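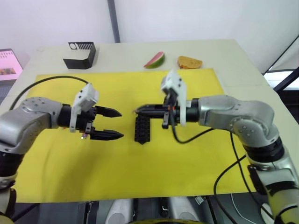

Equipment budget: where we are

Quick one before the May numbers go in. Siham needs final figures from every bench by 4 pm, so read this now please.

The big line is fingers. Rachid wants a full spare set per arm, quote from Tekmont is 169 a pair, 18 pairs. That comes to just over 3,000, before shipping. Nawal says we can get by on fewer if we re-coat the old ones. Still waiting on a price for the re-coating. Anyone have a contact?

Second, the fuse work. Small parts are hard on the tips and thats not going to change next year, so plan for wear as a running cost, not a one-off.

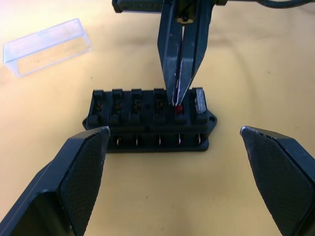

Red fuse, fuse box, two grippers. Note the scuffing on the fingers.

Cables: Loubna is pricing longer ones from Clono. Put down a placeholder if you need some. Same for wrist camera mounts, we print those ourselves but filament and hours still have to go somewhere in the sheet.

No new arms this round. Sorry. Hicham's request for 2 more goes to the fall list, along with the Ondel table.

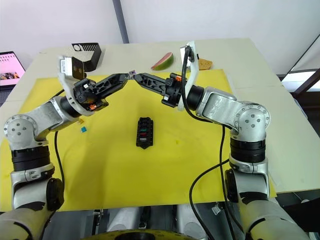
What we need from you

Part name, quantity, supplier, and the lastest date you can live with. One line per item. Send to Siham, cc Rachid. Quotes older than the last round don't count, get a fresh one.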